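Mavport: kitchen counter episodes for two-arm control

README, version of August 2018

Mavport is a small set of simulated episodes together with the tools to replay them. We use it to test perception and planning code for two arms which share one counter. The first scenes were built by Rosângela Sampaio, and the replay tool and the planner bridge are by Lieselotte Hollmann. Please write to Lieselotte if the tool does not start, and to Rosângela if a scene looks wrong.

What is in the package

There are 4,000 episodes in total. From these, 500 are kept apart for testing and should not be used to tune anything. Every episode has one folder with the rendered view, the joint values of both arms, the hand commands and a short text file with the task. The scene files are shared between episodes and are stored only once, in the folder "scenes".

The objects come from 131 meshes. Some of them are very similar to each other, and the names in the mesh list are the only sure way to keep them apart.

The views

All views are rendered from above the counter. They are padded with black at the top and the bottom, so that the image has the shape which our network expects. If you train your own detector, crop the padding first. Objects near the padding can be visible only in part, and the labels follow the full object, also the hidden part. For this reason a label box may reach into the black area. The same rule is used for the hands, which often enter from the side and cover what is under them.

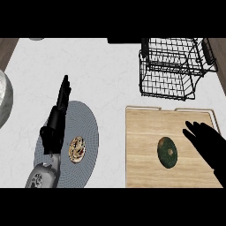

How to replay an episode

1. Unpack the scenes and the episodes into the same parent folder.
2. Start Fliltotico, our replay tool, with the number of the episode. It loads the scene and waits.
3. Press the space key to run, and the period key to go one step forward.
4. To see the planned path in place of the recorded one, start with the option "plan". This calls Pettigrew, the planner, and the first call takes a while.

Both arms are planned in one problem. In the older release they were planned one after the other, and the second arm had to wait too often. The old behavior is still available with the option "serial".

Known problems

Thin wire objects are difficult for the depth filter. The floor of a basket can be taken for the counter behind it, and then the planner believes that there is free space. Increase the filter window if you work with such objects.

Contact between the fingers and small flat food items is not stable at large time steps. We use 240 steps per second and do not recommend less.

The colors of the marble change slightly between graphics drivers. We did not find the cause yet.

License and changes

The scenes and episodes may be used for research and teaching. The planner has its own license, please read the file in its folder. The next release is planned for November and will move the labels to the Alleso format. A converter for the present labels will be included.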